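Home | Diary | Archive | About Me | Contact

Print this entry | E-mail this to a friend

August, 6:40 a.m.

Couldn't sleep, so I'm typing at the kitchen counter with yesterday's coffee reheated. Today I ask Sabine Ostermann for my hours back. I've been at Clodside 18 years (longer than the carpet!) and I still get a stomachache walking past her door.

The short version, for anyone who missed last week - Ruppert from the Wulness office moved over as shift lead and cut me from five days to 4 without a word to me. I found out from the schedule taped up by the microwave. My check was $153 lighter and I stood in the parking lot doing the math on my phone like that would change it.

7:15 p.m.

Well, I did it! I had a whole speech and forgot most of it. Sabine let me ramble, then pulled up the Wondov account and asked who had been handling it. Me, I said, all 692 orders since spring. She got very quiet and wrote something down. Ruppert came in halfway through for a stapler and took forever finding it.

No promises, she said, but she'll look at the September schedule herself. I didn't cry until the car, so I'm calling that progress. Had cereal for dinner and left my mother a long voicemail.

Reader comments

marlo_k: Good for you!! I quit over the same thing and kind of wish I'd had the talk first.

Dee in shipping: The stapler. Oh I know that man.

tiredtemp: Get it in writing, even just an e-mail.

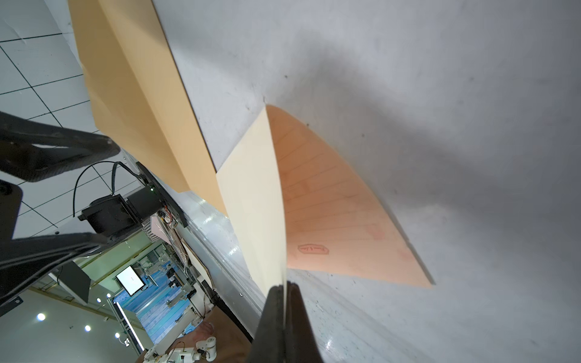
What should I take into a meeting about cut hours?

Your old and new schedules, the pay stubs that go with them, and a short list of the work you've been handling. Ask for a date when you'll hear back, and send an e-mail that same day repeating what was said.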